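Talks > Evening series > Looking at one picture

August
Speaker notes by Murdo Tosh

THE WOMAN WITH HER BACK TO US
Notes for the Sarerstead talk, second version (the first was too long and Zixuan fell asleep)

Start with the lights down and the slide already up. Say nothing for a bit. Let them cough.

Then: this is a picture by Dumitrescu, and it is called "Kitchen, Waiting". A woman sits at a table with her back to us. There is a bowl, a cloth, a window with not much behind it. She is doing nothing at all, and she has been doing it in oils for longer than anyone in this hall has been alive.

Ask who finds it sad. Hands will go up. Ask why. In Nestton most people said "because she's alone", so have the next bit ready: most people in paintings are alone. Saints are alone nearly all the time and we don't send them casseroles.

Size next. People imagine it's big. Hold up the tea tray. It is a little smaller than the tray. (Remember the tray. In Nestton I held up my hands and each time they were a different distance apart.)

THE WALL

Two thirds of the canvas is wall. Walk over to the screen and point, but stay out of the projector beam.

It looks white from the back row. Close to, there is green in it, and a mean sort of pink, and down by the skirting a brown I can only call gravy. He went over it again and again. A dealer once told him in a letter that he would get more for the picture if he put something on the wall, a clock for instance. Dumitrescu wrote back asking what time it should say.

Pause for laugh. If no laugh, go straight on to the shadows.

The shadows: they fall to the left on the bowl and to the right on the chair. Books on painting used to mark him down for this. I was very stern about it myself as a student. I now think he painted the bowl in the morning and the chair after lunch, and saw no reason to be ashamed of either.

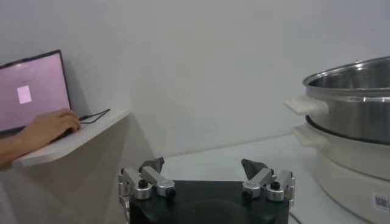

THE TABLE

Her elbows are on it, or one is. The other arm has gone somewhere in front of her and we aren't told what it's up to. I have heard it argued that she is reading, praying, shelling peas, or crying. Zixuan Pan's catalogue essay gives four pages to the peas and I recommend it warmly, in small amounts.

Read out the passage from the essay, only the one paragraph:

"The bowl is empty and has been placed where a full one would go. We are shown the moment before a meal, or the moment after, and the painter has taken the trouble to leave out whatever would have settled it."

Put the essay down. Look up.

Food in pictures is usually there to show off. Lobsters, lemons with the peel hanging down, a ham somebody rich paid for. Dumitrescu could do a lemon as well as the next man, and there's a very smug one in the Bimeo collection. Here he gives us crockery. Say that plain food is the hardest thing to make anyone look at, and then let them look at the bowl for a slow count of ten. It will feel like an hour. Don't fill it.
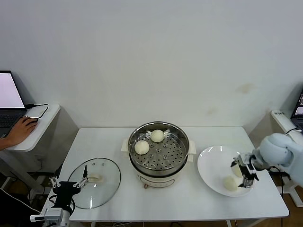

Two buns on the steamer tray.

THE MONEY

They always ask, so get in first. He sold it for 400, which was a poor price even then, and the man who bought it sold it on for 2,000 and bragged about it at dinners. It went to its present home by bequest, with a note asking that it be hung "away from the stairs". The stairs have since been moved. It is now next to them.

THE BACK OF HER HEAD

Last slide. The detail with the hair.

One strand has come out of the pins. It's a single stroke and I doubt it took him a second. Everything else in the picture is held down and worked over, and this has been let go. I've given this talk a good many times and I still don't have a proper sentence for that strand. Say so. They don't mind.

If time is short, skip the money and keep the hair.

Questions. Someone will ask if she is his wife. We don't know. Someone will then tell me that she is. Thank them.

Collect tray.

Contact the talks desk | © Sarerstead Evening Talks | Back to top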